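Planning the Purchase of a Tabletop Robot Arm for Handling Soft Goods
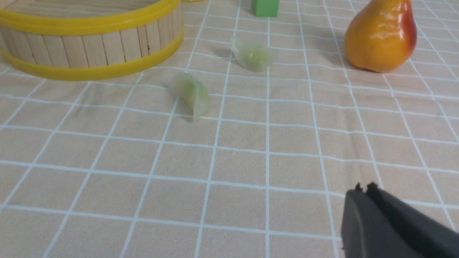

Most first budgets for a small manipulation cell list the arm, the gripper and a computer, and then stop. The items left off the list are usually small in price and slow to arrive, and they decide when the cell can start work. The steps below follow the order in which the money should be committed.

Step 1. Write down what will be handled.
List the objects by size, stiffness and surface. Dumplings, fruit, rigid blocks and containers make different demands on a gripper. A crescent-shaped item with a thin edge needs low closing force and good contact at the tip. A container may need a wider opening than anything else on the list. Record the widest and the heaviest item. Both numbers go on the request for quotation.

Step 2. Choose the gripper before the arm.
The gripper sets the payload, the cable routing and the mounting pattern. Subtract the mass of the gripper, the wrist camera and the mounting bracket from the rated payload of the arm. What remains is available for the object. Quotes from Brorkon and Huvar state rated payload at the flange, so the subtraction is yours to do.

Step 3. Price the fingertips as a consumable.
Fingertip pads tear at the end first. Buy 2 spare sets with the gripper and put replacements on a separate budget line. If the supplier sells only complete fingers, ask for the drawing and get a price from a local shop. Garnalar quotes pads and fingers separately. Huvar does not.

Step 4. Specify the camera and its mount together.
A small wrist camera sees the fingers and the near part of the work surface. Objects farther away may fall partly out of view when the arm is low. Decide at this stage if a second, fixed camera is required, and include its stand, cable and port. Check minimum focus distance against the length of the fingers.

Step 5. Budget for the work surface.
A cloth with a printed grid is cheap and makes it easier to return objects to their starting places. Fabric wrinkles, and the lines bend with it, so do not use it for calibration. Order a rigid calibration board as its own item. Keep the cloth pattern the same for the length of the project and buy a spare from the same batch.

Step 6. Decide on real or replica objects.
Replica food keeps its shape and needs no cold storage. Real food costs more over time and brings cleaning into the schedule. Plan for replicas during setup and a smaller amount for real product at acceptance. Weigh the replicas, as they are often lighter than the item they stand for.

Step 7. Add the remaining lines.
Emergency stop and wiring
Table or frame, with anchors
Shipping, duty and insurance
Spare cables for gripper and camera
Storage for recorded data
Operator training

For the Iyengar bench we set aside more than $2000 for these lines alone. Lead time on the table frame was 7 weeks, longer than the arm.

Step 8. Order in two releases.
Release the gripper, camera and calibration board first and test them on a fixed stand. Release the arm once grip and view are confirmed on every object from Step 1. Ask the arm supplier to hold the quoted price until then, in writing.

Prepared by Anil Gowda, July 2020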